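Sunroom, finally

Quick one, kettle's on and I've got to be out the door by 5.

So the Tovivthorpe room is ours. Signed in September, keys the same arvo, and then the bit where you realise a room is just a floor and four walls and you own none of the stuff that goes in it. Mathew had a list. I had a ute with a dodgy tailgate. Off we went.

Chairs first. I'd been dead set on padded ones, the big squashy kind, then sat in one for a whole phone call and my back was soaked. Mesh it is. Got ours secondhand from a bloke in Prandport who was clearing out his upstairs, three of them in the back under a tarp, one with a squeak that comes and goes. WD-40 did nothing. Candle wax did a bit. If anyone has a fix for a squeak that only happens leaning left, comments are open.

Tip if you're buying used: check the tilt. Sit, lean right back, let go of the lever. If it drops you, walk away. Also check the casters for hair. There's always hair. Nail scissors and a butter knife, 22 minutes of my life.

Next, coats. The hooks on the back of the door lasted two weeks and then took a chunk of the door with them. Aoife Ó Ceallaigh (upstairs, pottery, very tall) said get a proper stand and stop mucking about. She was right, annoyingly. A wall of hooks looks neat in the catalogue but you need the studs in the right spot and ours are in completley the wrong spot. A stand you can just shove.

Things I now know about coat stands:
Weight goes at the bottom or the lot comes down.
Wet coats on the low arms.
Hats up top, and somebody will still put a backpack up there.
Put it by the far wall. By the door it's in everyones road.

Desks are still a mess. Bomara was meant to deliver two and brought one, plus a box of legs for something else. Rang them, on hold, gave up, rang again. Colour's off too, more grey than the white we picked, but I'm past caring. It holds a lamp and my lunch.

Light is good though. Really good. Everyone who comes in says so, then stands right in it so I can't see what I'm doing.
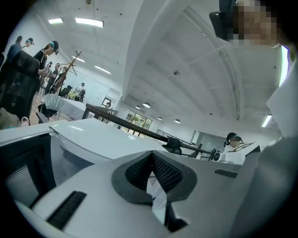 2 min read

Busy in there, hey. Mesh chair on the left, and way up the back there's a coat rack, wooden, tall, branching arms. Far wall, see? Where they belong. Headbands seem to be the go as well.

Still to do: rug (argument ongoing), blinds, a bin with an actual lid, somewhere for umbrellas that isn't the bath. Mathew wants a plant. Mathew killed the last plant. We'll see.

Will do a proper post on the desk saga once the second one shows up. Or doesn't. Right, kettle's boiled, shoes, gone.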